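Inlow control software: fortnightly meeting
Monday, March 2, 2026

Present: Nuria Woldegiorgis (chair), Arash Mahmoudi, Ragnvald Isaksson, Folke Boström (notes)
Apologies: Valter Hovland

1. Notes of the last meeting
Agreed. The action on log rotation is carried over again.

2. Planner
Arash has merged the new collision checker. It now treats the hand as separate finger and palm shapes in place of one box. Planning is slower near the dish rack, and three test cases time out. Ragnvald asked for the timeout to stay where it is until the slow cases have been profiled. Agreed.

Ticket 647 (arm stops short when the other arm is close) is still open. Arash thinks the safety margin is being added twice, once in Kunik and once in the planner config. Nuria wants it fixed in one place only, and the margin written down in the config file with its unit.

3. Perception
Folke reported that the depth filter drops the tips of the rack tines when the background is very bright. Fixed exposure was discussed. Ragnvald would prefer to try masking first. No decision.

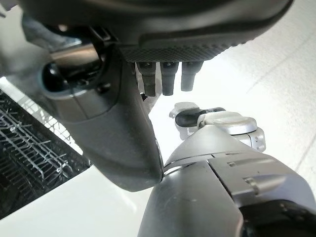 Item 3: wrist camera view, dark hand and silver arm close together, dish rack at left.

The wrist view also needs a self-mask for the fingers. The mask in Prelik was drawn for the old mount and does not follow the thumb joint. Folke to generate it from the joint angles.

4. Tooling
Replay now opens logs from both arms on one timeline. Ticket 301 closed. Ragnvald asked for a key to step back one message at a time.

5. Actions
Arash: profile the three slow cases; find the double margin (647)
Folke: finger mask from joint angles; log rotation
Ragnvald: try background masking on the saved logs
Nuria: ask Valter about the Kunik release

6. Any other business
None. Next meeting in two weeks, same room.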